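# Trolell Evidence Locker, Model 80

The Trolell 80 is a pass-through locker for police departments, sheriff's offices and court buildings. Officers deposit items from the hallway side. Property room staff retrieve them from the secure side, and each door locks when it is closed.

## Specifications

- Compartments: 80, in 2 sizes
- Access: PIN or badge
- Event log: the last 1000 openings, stored in the unit
- Finish: gray powder coat

## Installation and Service

Units are installed by Corudari technicians. The building must provide a level floor and a grounded outlet. Departments replacing an older locker should clear all property before the visit - technicians are not permitted to handle evidence.

Requests for parts and repairs should be sent to Suryani Nugroho, Service Desk, with the serial number from the inside of the staff door.
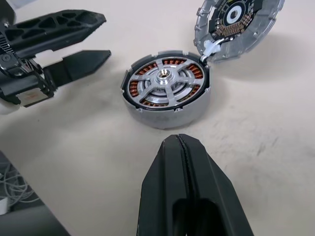
## Ordering

Quotes are issued to public agencies only. Please include a floor plan and the name of the property room supervisor.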